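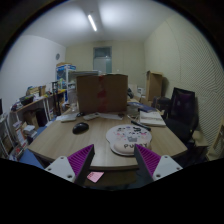
Can a machine tidy my desk yet?

I get asked some version of this about once a fortnight, usually by someone holding a basket of washing and looking at me as if I've personally let them down. We have robots that do backflips, so where's the one that puts the scissors back in the drawer? Fair question! I've spent a good chunk of the winter pestering people who might know, and the short answer is "nearly, for some things, if you're patient and don't own a cat".

Let's take the desk, as it's the job I'd hand over first. Clearing one sounds like the easy end of housework — no water, no heat, nothing alive. Larysa Hladun, who has been working on grippers at Jisden for longer than she likes to admit, laughed at me when I said so. Picking up a computer mouse is fine, she told me. It's a nice firm lump and it stays the shape it was when you looked at it. A marker pen is worse, as it rolls off when you nudge it. A notebook lying slightly open is worse again, because if you take hold of the top page instead of the cover you've got a torn page and a cross owner. And a sticky note, flat on a surface, is the sort of thing that makes grown engineers go and put the kettle on.

Then there's the bit I hadn't thought about at all, which is knowing where things go. Is the cardboard box rubbish, or is it where the spare cables live? Does the mouse belong on the mouse mat or is it the broken one you've been meaning to chuck since March? I couldn't tell you that about my own desk, so I'm not sure what I expect of a machine.

The way most groups are going about it now is to show the thing, over and over, how people do it. Larysa's lot recorded 700 goes at desk clearing alone, with a pair of soft ridged fingers doing the picking up, and she reckons that got them to a system that's decent on desks it has met before and a bit lost on new ones. Pens in a pot went well. Closing a notebook first and then moving it took another 300. She's cheerful about it, I should say. Two years ago she'd have told me to go away.

Shop floors are further on, and it's easy to see why. Carmela Quintana runs the packing side at Roneo, where they've had a Lellari arm loading cartons since last spring. On its best shift it did 1,071 without anybody stepping in, which sounds marvellous until she adds that every carton was the same size, open the same way up, in the same spot. When a batch turned up with the tape in a different place it sulked for most of a morning. She'd still not give it back. The people who used to do that job now do the mixed orders, which she says are far less dull, and her own back has forgiven her.

So would I have one at home? I went round the study with a notepad (it's now part of the mess) and tried to mark every object as "machine could", "machine might" or "don't be silly". The books got a "could", so long as they only had to be stacked. Loose papers got a "might". Anything with a lead attached went straight in the third column, and so did the drawer, which even I can't open without a knee.

Larysa thinks we'll see a useful table-clearer in ordinary offices before we see one in ordinary kitchens, and that it'll be slow. Slow doesn't bother me. If it starts at midnight and finishes by breakfast I'll be delighted, provided it leaves my tea where it is.

Next time I'm off to see the Tkachenko people about folding towels, so do send in your questions, and your worst airing cupboards too.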